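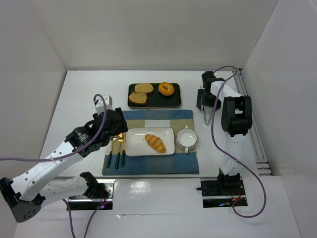
Can I still run the old analog cameras with this capture package?
Through a frame grabber, and only the ones in the supported list further down. Monochrome interlaced works best. Color composite works but you get crosstalk on fine patterns and there's not much we can do about it in software.

Trelau capture – README

Last touched September, maintainer Wulan Tambunan. Written in a hurry between two installs so please report anything wrong.

What it does

Reads frames from machine vision cameras, analog or GigE, and writes them to disk with a timestamp and a small text file of settings. No inspection, no measuring, no viewer beyond the preview window. If you want blob analysis export to TIFF and use something else.

Supported

Cosura grabber cards, PCI Express only. The older PCI card shows up in the device list but drops every other field, don't use it.
Lumenta GigE cameras, mono and color. Firmware from the last two releases.
Any EIA or CCIR mono camera into the Cosura card, with 75 ohm termination ON at the card. Check the jumper. Check it again.

Not supported: USB cameras of any kind, Camera Link, anything needing the Firkutar driver. We had Firkutar working in the old branch, it broke with the new kernel and I don't have the hardware any more.

Install

Unpack, run setup as admin, reboot. Yes the reboot is needed, the card driver won't load without it. GigE only users can skip the card driver, untick it in the second screen.

Turn on jumbo frames on the network port. Most "random dropout" mails I get are this. The rest are cheap switches – plug the camera straight into the PC and see if it goes away before writing to me.

Settings worth knowing

buffer_count: default 40. Goes up to 306 on the Cosura card, over that it fails without an error message (known bug, on the list).
exposure_us: default 2,000. Ignored for analog, set it on the camera's own switches.
deinterlace: off, bob or weave. Leave it off if the camera runs in non-interlaced mode. Weave on a moving part gives you comb teeth on every vertical edge, use bob and accept half the vertical resolution.
trigger: free, hardware, software. Hardware trigger wants a clean 5 V edge. Long unshielded cable next to a motor drive is not clean.
split_after: default 200 frames, then a new folder.

File format

16 bit TIFF for GigE mono, 8 bit for everything analog. Color is saved raw unless you set debayer to on. The settings file has the same name as the first frame in the folder, ending in .txt. Timestamps are PC time, not camera time, and can wander a bit when the disk is busy.

Known problems

Preview window goes black after sleep. Close and reopen.
Gain slider moves in the wrong direction on one Lumenta model, value writen to file is correct.
Two Cosura cards in one machine: second card has to be started second. Starting both from a script needs a short pause between them.
Long folder names on network drives get cut. Save local, copy after.

Replacing a dead analog camera

Check lens mount first, C or CS, then the sync mode, then the 12 pin connector wiring. Pinouts differ between makers even when the plug fits, and a wrong one can take out the power suply. Sensor size last – going from 1/2 to 1/3 inch narrows your view and you'll probably need a shorter lens.

Contact

Mail Wulan with the log file attached. Log is in the install folder, not in the capture folder. Include card revision and cable length if it's analog.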